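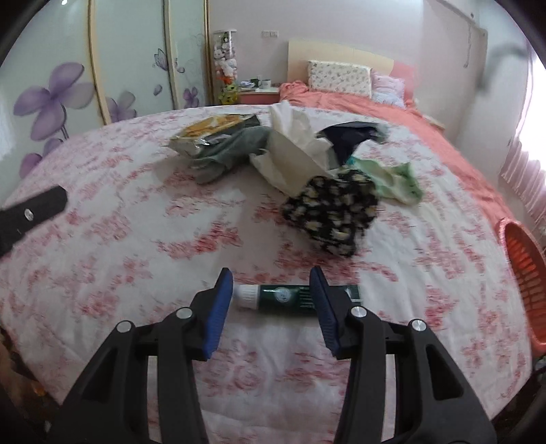 Figure 2. Toothpaste tube on a quilted bed cover with a pink floral pattern.

4.2 Where things rest between uses

When we began visiting homes in Colport and Skumley, we expected that most of what people told us about their bathrooms would concern space, and a good deal of it did. The diaries, though, kept wandering off down the hall. Of the 2975 entries our households were kind enough to write for us, 1770 mention at least one washing or grooming item being set down somewhere other than the bathroom, and the bed is the place named most often (Figure 2). We had not asked about beds at all, and the first version of our coding sheet had no line for them.

Beds seem to serve as a kind of sorting table. People lay out what they mean to pack, what they have just brought home from the store, or what they are carrying from one room to another when the phone rings. Tremblay and MacLeod, who read the Skumley diaries together, called these "resting spots," and we have kept their term even though one reader of an earlier draft found it a little sleepy. A resting spot differs from a storage place in that the owner does not think of the item as put away - several people told us a thing was "still out" after it had lain on the covers since breakfast.

The habit was strongest in the 21 homes where two or more adults shared one sink. One mother in Colport explained, with great good humor, that her own toothpaste lived in the bedroom because her sons squeezed from the middle and she had given up the argument years ago. Others spoke of guests, of early shifts, and of a cabinet door that would not stay shut. We were fond of these stories and have tried to leave them in the speakers' own order, even where they ramble.

Following Nông's suggestion, we coded an entry as a resting spot only when the diarist also wrote down moving the item again the same day. Entries about travel bags were handled separately and are taken up in Section 4.3, along with the November diaries from Rasow.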